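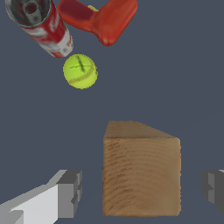

Slide 1. Wood block, curved grain on the front face.

Open with the Corkham archive move. 449 boxes, two floors, one freight elevator. State the problem: the old shelf list gave box numbers but no shelf depth. 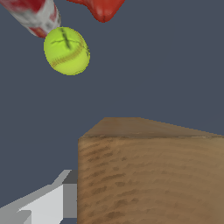 Slide 2. Tennis ball and the end of a can.

Labels next. Paper labels failed at the glue line, mostly on the north wall. Replaced in December with sewn tags. 428 boxes retagged, 21 withdrawn as duplicates. Pause for questions on glue.
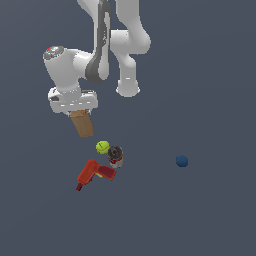

Olaia Bravo objected at the Alulitz session that sewn tags slow down reshelving, and that a shelf list should be fixed before any tag is touched. Concede the second point. On the first, give the timing: 10 boxes per cart, no change.
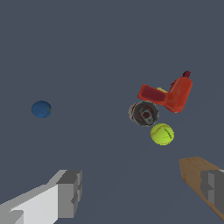

Vol. 69, p. 10

Source for the humidity table. Read the Jalali column only. Close with the open item: map drawers are still unlisted.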